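Naseo Stemormont
1/ The sample table on the open office floor at Stemormont is now in use. The following posts set out the arrangements for staff and visiting suppliers through December.

2/ The display area remains where it was, beside the upright banner with the deep blue and green panels. Visitors should report there on arrival and wait to be met by Yutong Long or Omar Chamoun. 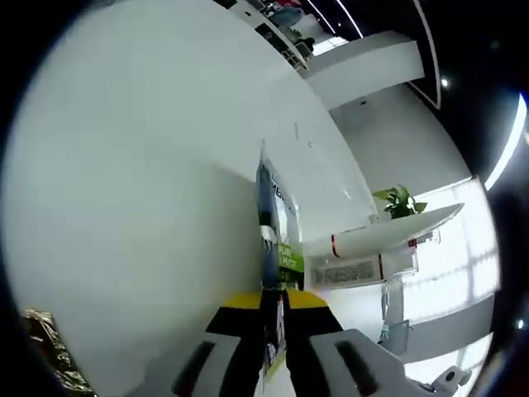 Banner and display area, Stemormont.

3/ Samples are no longer accepted at individual desks. All household and personal care items go to the large white round table. Larger goods should be announced to Marwan Haddadin in advance, as storage on the floor is limited.

4/ Bottles stand in the middle of the table. Cans and drinking cups are kept to the near side, where they can be reached without leaning across the other samples. Caps stay on unless an item is under review. The bottle with the red cap and the translucent one beside it belong to the Avram selection and should be returned to the table after use.
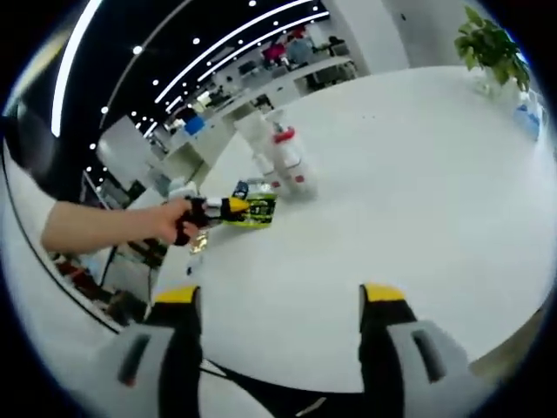
5/ Pump bottles travel with the nozzle locked. Two arrived last month with the lock open, and the contents of the carton had to be written off. Suppliers are asked to check this before dispatch – a strip of tape over the nozzle is sufficient.

6/ Packets and sachets are laid flat on the left of the table, printed side up, with the larger packs kept apart from the foil ones. Small clear bags stay closed so that the insert remains with its contents. The navy and green "4 in 1" packet is to stay on display until the selection changes. Staff who wish to try a product may request one from Jinfeng Zhong.

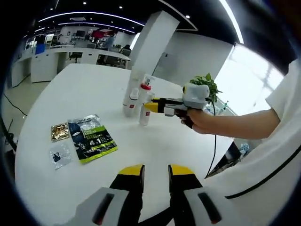
7/ The potted plant near the far edge of the table stays where it is. Samples should not be placed against the pot, as watering takes place every Sunday.

8/ The Zundent selection comprises 16 items and will be set out once the present one has been cleared. A printed list will be available at the display area. Suppliers who have not received a place in this selection will be considered for the next.

9/ Stemormont received 2,000 samples over the past year. Items without a supplier name on the outer packaging could not be entered in the register, and several were returned unopened. Labels should be in place before delivery.

10/ Deliveries are accepted until 4 p.m. Sang-wook Tak signs for all cartons and will confirm receipt in writing. Questions about the register may be sent as a reply to this thread.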